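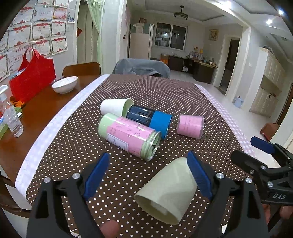
A minha tia-avó deixou-me em herança uma disputa de limites. Havia também a casa, claro, mas a casa vinha agarrada à disputa como o osso vem agarrado à carne, e o notário, homem escrupuloso, leu tudo pela ordem em que estava escrito: primeiro a contenda com a família Unnithan, iniciada em 1831, depois o telhado, depois os móveis. Assinei três vezes. Em casa, estendi a planta do terreno na mesa de jantar, por cima da toalha castanha às bolinhas brancas, que a tia considerava festiva, e pus-me à procura do muro. Havia um copo de papel tombado na toalha, de um verde indeciso, e durante uns minutos foi ele que marcou o canto norte da propriedade, coisa que nenhum agrimensor conseguira fazer com melhor critério.

O muro não aparecia na planta. Aparecia uma linha a tracejado e, ao lado dela, numa caligrafia inclinada, a palavra «provisório».

Telefonei ao escritório de advogados que tratava do assunto. Chamava-se Bindus & Peltton, embora já não houvesse lá nenhum Bindus e o último Peltton se tivesse reformado para criar abelhas. Atendeu-me Cadi Rees, galesa de nascimento, com um português irrepreensível e o cansaço de quem herdara o processo do mesmo modo que eu.

— Quer ganhar? — perguntou ela.

— É costume não querer?

— A sua tia não queria. Nem a mãe dela. Temos aqui uma carta de instruções, posso ler-lha.

Leu-ma. A carta mandava responder a tudo, não ceder em nada e, em caso algum, permitir que a questão chegasse a um juiz. Pagava-se por isso uma avença em dezembro. Os Unnithan, disse-me Cadi baixando a voz, tinham um acordo quase igual com outro escritório, no andar de cima.

O objeto da disputa eram 42 palmos de terra, com uma nogueira no meio. A nogueira dava umas nozes pequenas e amargas que as duas famílias se acusavam mutuamente de roubar. Fui vê-la ao fim da tarde. Do outro lado da linha tracejada, que no terreno era uma fila de pedras bastante convencida, estava um homem de colete a olhar para a mesma árvore.

— O senhor é o sobrinho — disse ele.

— Sobrinho-neto.

— Unnithan. — Estendeu a mão e recolheu-a logo. — Desculpe. O meu pai dizia que por cima das pedras não se cumprimenta. Cria precedente.

Demos a volta pela estrada, ele por um lado e eu pelo outro, e apertámos as mãos diante da paragem da camioneta, em território municipal. Aproveitou para me entregar um envelope. Era uma queixa formal por causa de um ramo.

Respondi-lhe nessa noite. Nunca tinha escrito uma carta hostil e saiu-me cheia de «com os melhores cumprimentos», de maneira que fui procurar modelos no escritório da tia. Encontrei 19 caixas. Ela escrevia lindamente quando estava ofendida. Numa carta ao velho Unnithan, pai do do colete, acusava-o de ter uma vaca «de índole expansionista» e, dois parágrafos adiante, perguntava-lhe se sempre ia à festa de Esinell, pois ouvira dizer que a banda desse ano era suportável. A resposta estava agrafada por trás. Ele repudiava a calúnia sobre a vaca, reservava-se todos os direitos e ia à festa, sim, pelas nove.

Li até às duas da manhã. A vaca morreu, veio outra, houve uma questão de água que durou um inverno e em que ambos foram de uma baixeza admirável. A banda piorou. As cartas da tia foram ficando mais compridas e as dele mais insolentes. Depois há uma, já perto do fim, em que ela lhe exige a remoção imediata de um banco de madeira, colocado sem licença à sombra da nogueira, e acrescenta que o banco é baixo demais para os joelhos dela. Na resposta, ele recusa-se terminantemente a retirar o banco e comunica que o mandou subir.

No dia seguinte telefonei a Cadi Rees.

— Há um banco — disse eu.

— O banco consta dos autos. É a folha 22 do terceiro volume. Quer que eu peça a demolição?

— Quero que conteste o banco e que ele fique onde está.

— É a posição tradicional — disse ela, e ouvi-a escrever.

Passei a tarde a compor a minha resposta sobre o ramo. Neguei que fosse meu. Neguei que fosse um ramo. Chamei ao colete do senhor Unnithan «uma provocação visível da estrada», frase que me deu um trabalho enorme e da qual ainda hoje gosto. No fim, num parágrafo à parte, perguntei se ele jogava às cartas, e exigi resposta por escrito no prazo legal.

Veio antes do jantar, metida por baixo da porta, o que implicava que o homem atravessara as pedras. Não jogava às cartas, considerava-as um vício de gente sem terras. Jogava xadrez, mal, e levaria o tabuleiro ao banco às seis do dia seguinte, sem que tal facto pudesse ser interpretado como reconhecimento da minha posse sobre qualquer parte da nogueira, incluindo a sombra.

Juntei a carta às caixas, tirei uma fotocópia para a doutora Rees e fui ver se a tia tinha deixado alguma almofada.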